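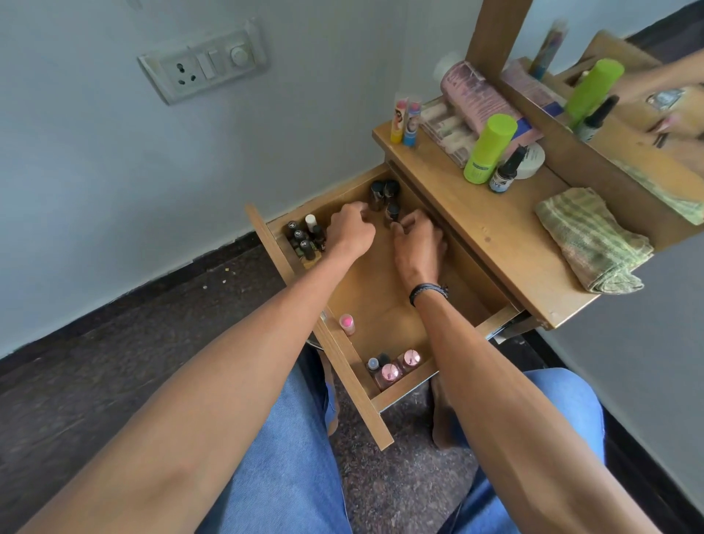 About Bellell

Bellell builds and maintains one machine. It is called Fenus, and it is a two-arm cell that handles small household objects: bottles, tubes, tins, folded cloths and the other things that collect in drawers and on tabletops. The company was founded in Drasbridge by Leonie Hollis, who remains its director, and has a staff of 12.

Our customers are laboratories and appliance makers that need a dependable cell and do not wish to keep a maintenance team of their own. We install Fenus on their premises, prepare it for the task they have in mind and look after it for the length of the contract.

How a cell is prepared

Every new task begins with people. Before Fenus attempts a drawer, members of our demonstration group carry out the same work by hand, in furnished rooms, with a camera worn at the head. They sit where a person would ordinarily sit, with the drawer open in front of them, and handle the objects at their own pace. The furniture is ordinary furniture. Drawers stick a little, mirrors double everything on the table, and small bottles stand close enough together that fingers have to come down from above.

The present library holds 667 demonstrations. Dressing tables make up a large share of it, and they have taught us more about clearance than any other piece of furniture. 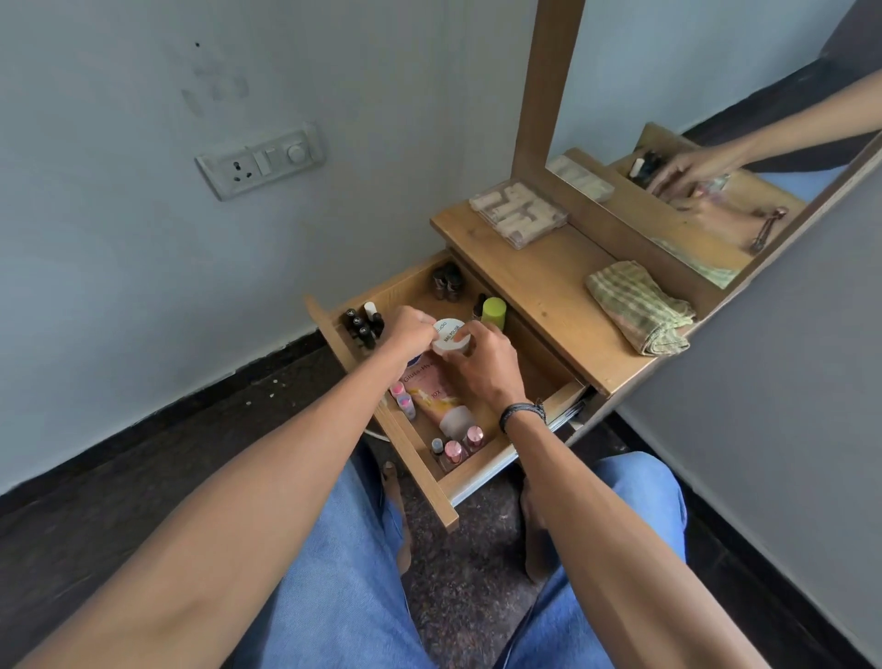

Small round containers are usually held with both hands when the label is to be read, and the cell has been set up to do the same. One arm presents the object and the other steadies it from the opposite side. Our engineers adjust the meeting point of the two arms at each installation, as it depends on the height of the drawer and the depth of the tabletop above it.

Preparation then follows a fixed order. The base is leveled and bolted down. The arms are brought to their home position and checked against a gauge block, first singly and then together. The cameras are calibrated last – after the lamps have been on long enough to settle – and the calibration is repeated whenever a lamp is replaced. A full setup takes 23 hours of working time, including the acceptance run.

Care and repair

Inês Azevedo leads the service group. Her team works from a list of 57 checks, which the customer receives in printed form and is welcome to follow alongside us. Finger pads are inspected at every visit and changed when the surface has become glossy. Cables are examined at the wrist and elbow, where most wear occurs. Joint play is measured with the arm extended forward and low, in the posture used for reaching into a drawer.

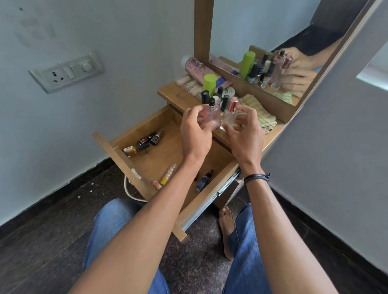

Glass is given particular attention. A heavy bottle with a smooth cap places a different load on the wrist from a plastic tube, and a pad that still holds the tube well may let the bottle turn. For this reason grip force is tested with glass as well as plastic, and the two results are entered separately in the service log.

Repairs to the arms are carried out in our workshop on Bolger Street. A replacement arm is fitted on the day the original is removed, and the original returns to the same cell once it has been repaired. We do not exchange arms between customers, as each one carries its own calibration history.

Visiting and contact

The Drasbridge workshop receives visitors by appointment. The annual training course for customer staff is held in January and covers daily cleaning, pad replacement and safe restart after a stop. Places are included in the service contract. Inquiries about installation should be addressed to Leonie Hollis, and those about an existing cell to the service group.

Page last reviewed 2025-09-21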